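로봇 시연회(오픈데이) 처음 가는데 준비할 것과 볼 것 알려주세요

분류: 견학·행사 > 로봇/자동화
조회 700

작성자: 포장라인3년

식품 소분 포장하는 작은 업체에서 일합니다. 직원은 8명이고 포장은 아직 전부 손으로 합니다. 사장님이 Genum에서 여는 오픈데이에 신청해 놓으셨는데 저한테 다녀와서 보고서를 쓰라고 하십니다. 로봇 쪽은 전혀 모릅니다.

안내 메일에는 양팔 로봇 조작 시연, 사무실 견학, 질의응답이라고만 되어 있고 시간표가 없습니다. 담당자 이름은 Radoslava Vondráček이라고 적혀 있습니다. 장소는 Kerslake 건물이고요.

궁금한 점은 이렇습니다.

첫째, 시연을 볼 때 어디를 중점적으로 봐야 하나요? 유튜브에서 본 로봇 영상은 다 잘되는 것만 나와서 실제로 보면 뭐가 다른지 모르겠습니다.

둘째, 저희 제품 샘플을 가져가서 한번 집어 봐 달라고 해도 되나요? 실례가 되는지 궁금합니다. 제품은 개별 포장 안 된 찹쌀 과자이고 표면에 가루가 묻어 있습니다.

셋째, 사진이나 동영상 촬영은 보통 허용되나요? 보고서에 넣어야 해서요.

넷째, 가격을 현장에서 물어봐도 되는지요. 괜히 살 것처럼 보일까 봐 걱정됩니다.

다녀오신 분이나 비슷한 행사에 가 보신 분 답변 부탁드립니다.

작성자: 감자고로케

그냥 가시면 됩니다. 저는 다른 회사 행사에 갔었는데 명함 많이 챙기라고 해서 챙겼더니 두 장 썼습니다. 주차는 미리 물어보세요. 가격은 물어봐도 잘 안 알려 줍니다. 나중에 메일로 견적 준다고 했는데 안 왔어요.

 댓글 - 포장라인3년: 답변 감사합니다. 주차는 메일로 문의해 보겠습니다.
 댓글 - 감자고로케: 네. 커피는 줬습니다.

작성자: 설비보전반장 (질문자 채택)

2022년 2월에 Genum 오픈데이에 다녀왔습니다. 저희는 제빵 냉동생지 쪽이라 업종이 조금 비슷할 것 같아 적습니다. 지금은 진행 방식이 바뀌었을 수 있으니 참고만 하세요.

1. 전체 진행
접수하고 이름표를 받은 다음 회사 소개를 짧게 듣습니다. 그다음 조를 나눠서 작업대를 돌아봅니다. 공장 같은 곳을 생각하고 갔는데 책상이 있는 넓은 사무실 한쪽에서 로봇을 돌리고 있었습니다. 천장이 높고 덕트가 그대로 보이는 곳입니다. 안전화는 필요 없었습니다. 제가 간 날은 참가자가 111명이라 뒷줄에서는 잘 안 보였습니다. 조를 나눌 때 앞쪽에 서는 것이 좋습니다.

2. 시연에서 볼 것
동작 속도보다 물건을 놓치거나 잘못 잡았을 때 어떻게 하는지를 보세요. 저희 조 설명은 Zachary Penner라는 엔지니어가 했는데, 실패한 경우도 물어보면 대답해 줬습니다. 제가 적어 온 확인 항목은 다음과 같습니다.
- 집는 위치가 매번 같은지, 조금씩 바뀌는지
- 물건을 손으로 옮겨 놓아도 다시 찾아서 잡는지
- 사람이 원격으로 조종하는 것인지, 스스로 움직이는 것인지
- 한 번 멈추면 다시 시작하는 데 얼마나 걸리는지
세 번째 항목은 꼭 물어보세요. 겉으로 봐서는 구분이 안 됩니다. 저희 조에서는 처음에 원격 조종으로 하고 나중에 자동으로 바꿔서 보여 줬습니다. 설명을 못 들은 분은 둘 다 자동이라고 알고 가셨을 겁니다.

3. 샘플 지참
미리 메일로 문의하면 됩니다. 저는 문의 없이 생지를 가져갔다가 시연에는 못 썼습니다. 식품은 그리퍼에 묻으면 닦아야 해서 순서를 따로 잡아야 한다고 했습니다. 가루가 묻은 과자라면 그 점을 메일에 같이 쓰세요. 크기와 무게도 적어 주면 답이 빨리 옵니다. 샘플은 3개 정도가 아니라 넉넉히 가져가세요. 집다가 눌리는 것이 나옵니다.

4. 작업 내용
제가 본 것 중에 참고가 될 만한 것은 도넛을 접시에서 다루는 작업이었습니다. 돗자리처럼 짠 회색 매트 위에 접시 두 개를 나란히 놓고 팔 두 개로 합니다. 아이싱이 있는 물건이라 누르는 힘을 어떻게 맞추는지 물어봤는데, 저희 생지에는 그대로 적용하기 어렵다는 답을 들었습니다. 질문하신 분 제품도 표면이 무르면 같은 질문을 해 보세요. 사진에서는 왼쪽 그리퍼 아래쪽에 도넛이 붙어 있고 오른쪽 그리퍼는 비어 있습니다.

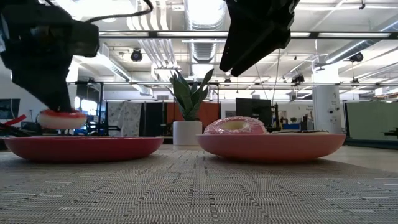 5. 촬영
제가 갔을 때 작업대 쪽은 사진이 가능했고 모니터 화면은 찍지 말라고 했습니다. 동영상은 따로 물어보고 찍어야 했습니다. 접수할 때 서명하는 종이에 내용이 있으니 읽어 보세요. 보고서용이라고 하면 별말 없습니다.

6. 가격
물어봐도 됩니다. 다만 현장에 있는 분들은 대부분 엔지니어라 금액은 잘 모릅니다. 영업 담당에게 따로 연락하라고 합니다. 저는 대신 설치 면적, 전원, 청소 방법을 물어봤고 보고서에는 그게 더 쓸모가 있었습니다. 식품 공장은 물청소가 되는지가 중요합니다. 시연용 장비는 물청소가 안 된다고 들었습니다.

 댓글 - 포장라인3년: 자세한 답변 감사합니다. 원격 조종 부분은 생각도 못 했습니다. 샘플은 오늘 메일로 문의했습니다. 혹시 질의응답 시간은 충분했나요?
 댓글 - 설비보전반장: 전체 질의응답은 짧았습니다. 작업대 앞에서 바로 물어보는 것이 낫습니다.

작성자: 물류자동화_입문

위 답변에 조금 보탭니다. 저는 Genum은 아니고 Ustent에서 하는 견학을 9월에 갔습니다. 거기는 박스를 옮기는 장비 위주라 식품은 없었습니다.

보고서 때문에 가시는 거면 표를 미리 만들어 가세요. 작업 이름, 물건 종류, 시도 횟수, 성공 횟수, 멈춘 이유 이렇게 칸을 만들고 보면서 적으면 됩니다. 저는 기억으로 쓰려다가 숫자가 하나도 없어서 다시 전화로 물어봤습니다. 몇 번만 보고 성공률이라고 쓰면 안 되고 본 횟수를 같이 써야 합니다.

그리고 지금 손으로 하는 작업을 휴대폰으로 짧게 찍어 가서 보여 주는 것도 좋습니다. 말로 설명하는 것보다 빠릅니다. 사장님께 촬영해도 되는지 먼저 확인하시고요.

 댓글 - 포장라인3년: 표 만들어 가겠습니다. 다녀와서 후기 남기겠습니다.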